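[plotberg-players] Re: Helora after the April balance changes

Last updated: Apr 4, 2018

Anil Chettiar wrote:

> Has anyone put real games in with Helora since the update? I ran her
> in our practice lobby for two nights and I can't tell if she is worse
> or if I'm just playing her the old way. The shield feels like it runs
> out before the second wave gets there. I also can't see the point of
> the Trevico opening now that the market costs more on turn one.
>
> If people think she is done, I would like to know before I lock my
> roster for the spring ladder. I have three slots open and she was
> going to be one of them.
>
> Anil

Anil,

I have played 147 ranked games since the update, most of them with Helora in the front row, so I can give you a fair answer on her and a partial one on Trevico.

She is weaker on turns two through four and the same or a little better after that. The patch notes only list the shield change, but the bigger thing is that the shield now starts when she is placed and not when the first enemy reaches her. If you drop her at the start of the planning phase, the way all of us used to, you burn a good part of it before anything happens. Place her last. I put down the archers, then the wall, then Helora with a couple of seconds left on the clock. It felt awkward for the first evening and after that I stopped thinking about it.

The second wave problem you describe is mostly that. Some of it is also spacing. She used to cover the tile diagonal to her and now she doesn't, so a two-wide wall leaves a gap on the left side of the river map. I have been moving the whole line one tile back there and giving up the shrine. You lose a bit of income, but you keep the wall.

On Trevico, I think you are right for most rosters. The market was the whole reason to open there, and paying more on turn one means you can't afford the scout on turn two. I did find one case where it still works. If you take Afolabi as your second pick, his discount applies to the market as well as to units. The tooltip doesn't say so, but you can see the gold come back at the end of the turn. With both of them you are at the same gold as before the update by turn three, and you have a scout. Without him, open at the quarry and build the market later.

I reached 1000 rating for the first time this season with that lineup, so it isn't a joke build, at least not at my level. I then dropped to 829 over one bad weekend trying to force it on the desert map. Don't play it on the desert map. There is no quarry to fall back on and the scout dies to the sandstorm nearly every time. 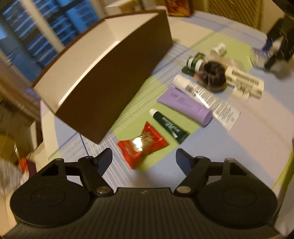 For the spring ladder roster, what I would do with your three slots depends on what you already have. If your locked units are mostly ranged, keep Helora. There isn't another front unit at her cost that lives past turn five. If you already have the twin guards, then she is doing the same job twice and I would use the slot on something that can reach the back row. The lancer is fine. He was overlooked last season, and the small speed increase he got means he now arrives before the healers finish their first cast.

I would also not lock anything until you have played the new river map as the second player. The first player side is close to what it was. The second player side has the bridge one tile closer, which changes who gets there first, and every timing I had written down was off by a turn. I lost seven in a row on it before I looked at the replays properly.

A few smaller things I noticed, in case they help:

- Selling a unit during the planning phase now returns full gold, but only if it was bought that same turn. Moving it to the bench first still counts.

- The wall upgrade shows the old cost in the shop and charges the new one. Check your total before you commit to it.

- Shield time from two sources does not add up anymore. The longer one is used. This makes the blue charm close to useless on Helora, so give it to an archer.

- Replays from before the update won't open. If you had any saved for study, write down what you remember, because the viewer just closes itself.

On the question of whether she will be changed again before the ladder starts, I don't know. The last two updates each had a small fix after them, and the wall cost display looks like the kind of thing that would go in one. I wouldn't plan around a shield change. If they do put it back to starting on contact, the late placement still works, so you haven't lost anything by learning it.

One thing I disagree with in your message is the practice lobby. The bots there place everything in the first few seconds and rush the middle, and very few ranked players do that now. Helora looks worse against them than she is. If you don't want to risk your rating, play the unranked queue in the evening. It takes longer to find a match — five minutes or so on a weeknight — but you get people who know the maps.

I can play some games with you as the second player on the river map if you want the practice. I am usually on after dinner, Eastern time, and not on Sundays. Send me your in-game name off the list, as I think the one in the member file is your old account.

I have my placement order for each map in a text file. It needs cleaning up and the desert section is blank for the reason above, but I can post it here if more than one person wants it.

Recent threads on this list

Afolabi discount and the turn three gold count
River map: second player timings
Wall upgrade cost shown wrong in shop
Spring ladder: roster lock and unit limits
Plotberg client closes when opening old replays
Looking for a practice partner, unranked evenings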